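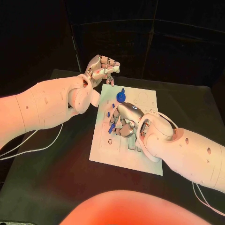 Two-armed robot draws the crowd at Rangel open day

More than 873 people came through the doors at Rangel for the April open day, and a good share of them ended up in the same corner of the back hall, watching a robot work on a peg board.

The demo was put on by Griltex, which rents space on the second floor and builds control software for two-armed machines. White arms, silver hands with jointed fingers, black table, black backdrop. On the table a white board with holes and slots cut for parts, and the parts themselves in blue. The job: pick up a part, line it up, get it into the board.

Sounds easy. It isn't, said Elaine Dantas, who ran the sessions for Griltex and spent most of the day answering the same question from kids and grownups alike, which was why is it so slow.

"A four year old does this in a couple of seconds," Dantas said. "But the four year old can feel when the peg is crooked. We're still teaching it that part. So it goes slow, it checks, it backs off and tries again."

Sessions ran 30 minutes each, first one at 10 a.m., last one at 4. Standing room from noon on. The front row was reserved for children, a rule that held up until lunch or so.

Not every run went well. During the late morning session a peg went over, rolled and ended up against the edge of the board, and the robot went on reaching for the spot where it used to be. Big laugh from the room. Dantas stopped the arms, put the peg back by hand and started over. The second try went in and got a round of applause, probably louder then the first one would have.

Shaimaa Shehata drove in with her two sons, ages 9 and 14. She works in the packing department at Doltex and said she came mainly to see if any of this was headed for her line.

"I figured it would be a guy with slides," Shehata said. "My younger one wouldn't leave. We stayed for three of them." As for her line: "Not this year, from what I saw. It's careful, I'll give it that. But we do a box every few seconds."

Dantas didn't argue the point. Speed comes later, she told the crowd more than once. Griltex is after small jobs with odd shaped parts, short runs, the kind of work where setting up a regular machine costs more than the job pays. She would not name customers and would not give a price. Asked about jobs, she said the shops she talks to can't fill the openings they have now. A man near the back said his shop could fill them fine if it paid better. That got some applause too.

The software behind the demo is called Skulatum. According to Griltex it learns from people who steer the arms through a task over and over, after which the robot has a go alone. Dantas said the pegs took 2 weeks of practice runs before the team was happy showing them to anybody. The rectangular slots are harder, she said, as the part has to be turned the right way around before it goes near the board. Those were left out of the morning sessions. One attempt at 3 p.m., with mixed results, and she said so.

Visitors were kept behind a rope and could not steer the arms themselves, a letdown for a few of the younger ones. Griltex had a spare board at a side table where you could try it with oven mitts on. Shehata's older son got his pegs in on the third go. His mother gave up.

Elsewhere in the building: machine shop tours every hour, a welding booth behind glass, laser cut key tags (gone by 1 p.m.) and a chili lunch in the loading bay put on by the night shift. Parking was a mess. The lot filled up before 11 and cars were lined up along the acess road most of the way to the light. Rangel said it will open the gravel lot next time.

No date for next time yet. Griltex said it plans to be back and wants to have the slots working by then. School groups that missed the open day can ask for a weekday visit through the Rangel front desk, 30 students at most, one adult for every ten. Closed shoes are required in the machine shop, and several people in sandals had to skip that part of the tour.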